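How to re-wax a tired canvas jacket at home

Feb 12, 2024

My old Ronwood jacket had got to the stage where it drank up drizzle like a tea towel, so I finally sat down and re-waxed it. I'd been putting it off for two winters because I thought it'd be messy and fiddly. It's a bit messy, I'll give you that, but it's a very pleasant arvo's work and the jacket came up a treat!

First up, don't put the jacket in the washing machine. Detergent strips whatever wax is left and it'll never sit the same again. I take mine out to the clothesline, brush it all over with a stiff nail brush, then sponge it with cold water and no soap. Do the cuffs and the collar twice (they're always the grubbiest bit, and mine were shocking). Leave it hanging overnight so it's properly dry.

You'll need:
A tin of wax dressing – I use the Herier one, but any made for cotton canvas will do
A saucepan and an old bowl that sits inside it
A clean sponge or a bit of old T-shirt
A hairdryer
Newspaper or a drop sheet, and more of it than you think

Stand the tin in the bowl with the lid off, pour in hot water to come halfway up the side, and keep the pan on low until the wax goes clear. Mine took 9 minutes. Keep an eye on it the whole time and please don't put the tin straight on the stove.

Lay the jacket flat and start on the back panel, where you've got plenty of room to get the feel of it. Dip the sponge, wipe off the excess on the rim and rub it in with small circles. You want a thin coat. If it looks shiny or there are white streaks, you've put too much on, so just keep rubbing and spread it further out. Work in patches no bigger than your hand, and give the seams and shoulders a bit extra, as that's where the rain gets in. Stay away from the corduroy and the inside of the pockets, unless you fancy waxy keys. 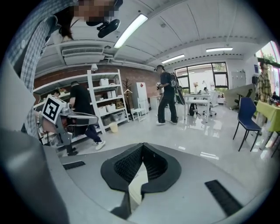

Once the whole thing's covered, go over it with the hairdryer on warm. This is my favourite part! The streaks melt away as you go and the colour deepens. Chase any leftover blobs with a dry bit of cloth, and do the zip side last with the zip done up.

Then hang it somewhere airy, away from your other clothes, for 2 days. It will smell a bit. I had mine on a hook in the laundry and it was fine to wear after that, though I kept it off the car seats for a week or so.

One tin did my jacket with nearly half left over, so I had a go at my Mercado hat as well – same method, only hold it over a bowl to keep its shape while you work around the brim.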